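Kitchen table right next to the fridge – how much gap do you leave?

Posted in Kitchens and Dining
234 views · 15 replies · 6 shares
Showing the most recent page

mossbank
We've moved into a flat at Viststead with a small kitchen. The fridge can only go on the right-hand wall, as that's where the socket is, and the table has to go beside it. It's a white table with a matt top and white legs. At the moment the corner of the table is nearly touching the fridge. Does it matter? I don't want to cook the fridge or wreck the table.

tin_lid
Check the booklet for the fridge. Ours wanted a gap at the back and top and wasn't bothered about the sides. It varies a lot between makes.

Parsley22
The table won't hurt it. A tabletop is only a thin edge, so air still goes past above and below. A cupboard would be different. What will annoy you is opening the door. Which side are the hinges?

mossbank
Hinges on the right, so it opens away from the table. The freezer drawer is at the bottom and pulls straight out.

Parsley22
Then you're fine. Just make sure no chair ends up in front of the drawer.

old_ferry_road
I disagree about it being fine. We had ours like that for a year and every time someone leaned on the table it knocked the fridge. Ended up with a dent in the side panel. I'd leave 6 cm at least.

tin_lid
6 cm is just a slot for crumbs and teaspoons to fall down. Either push it close and put felt pads on the edge, or leave enough room to get a broom in.

old_ferry_road
Felt pads come off when you wipe the table down. Ours lasted until June.

kettle_and_co
What shape are the corners? We have the Dola table from Dallach and it has rounded corners, so you don't catch your hip going past. I wouldn't have a square one in a narrow kitchen again.

mossbank
Rounded. It isn't the Dola, it's an Araya, second-hand. Quite pleased with it apart from the marks. That's my other question – the top has faint grey scuffs that don't come off with washing-up liquid.

kettle_and_co
Matt white does that. It's usually from the bottoms of mugs and pans. Try bicarb made into a paste with a bit of water, on a soft cloth, and go gently.

Parsley22
Don't use bicarb on a matt finish. It will leave a shiny patch and that looks worse than the scuff. A damp melamine sponge with almost no pressure, and try it underneath first.

kettle_and_co
A melamine sponge is more abrasive than bicarb. I've used the paste on mine for years with no shiny patches.

tin_lid
Both of them are abrasive. A pencil rubber is worth trying before either. It took most of the scuffs off our white desk.

mossbank
Thanks all. I tried a rubber on one corner and it did lift a bit of it. I'll do the rest when I have the patience and I won't go near it with the paste for now. As for the gap, I've left the table close to the fridge and we'll see how we get on. This is how it's set up.

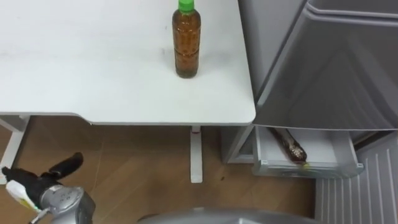
The other thing I'm going to do is put stick-on pads under the legs, as the floor is wood and I don't want to drag the table over it every time I clean behind the fridge. Has anyone found some that stay on narrow legs? The ones I bought are round, 22 mm across, and they stick out at the sides.

old_ferry_road
Buy a sheet of felt and cut it to the shape of the leg. And I still think you'll want a bigger gap.

6 people found this thread helpful

Related threads
Freezer drawer won't close fully
Small kitchen, table or breakfast bar?
Getting scuffs off white chairs
Felt or rubber pads on wooden floors
Fridge humming at night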